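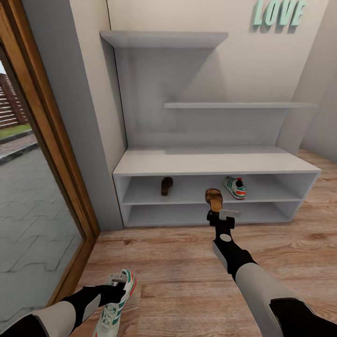

Week one with the Pekari home scene pack, the paid tier. Notes as I go. We bought it to practice tidying tasks in sim before anything runs on our own two-arm setup.

Install took 11 minutes on the office desktop. The license check wants a network connection every time you launch. I wrote to support about that and Ha-neul Um answered the same day - offline mode is planned, no date.

The shoe task is the one I keep going back to. Two arms, slippers and sneakers, one low cabinet by the front door. Each arm can hold a shoe at the same time, so you have to think about who goes first.

A slipper is harder than a sneaker. Held upright by its lower edge, it needs a straight approach into the compartment. I ran 80 tries with our own policy and got 54 clean placements. Most of the misses were slippers tipping on release.

So-yul Ryu ran the same task on her laptop and had to turn the shadows off to keep it usable. Check your graphics card before you pay.

What I'd change: the reset is slow, and the docs have 2 pages on grasp settings that contradict each other. I went with the second one.

We're keeping it through June. Drawer task next, then I'll post the settings file.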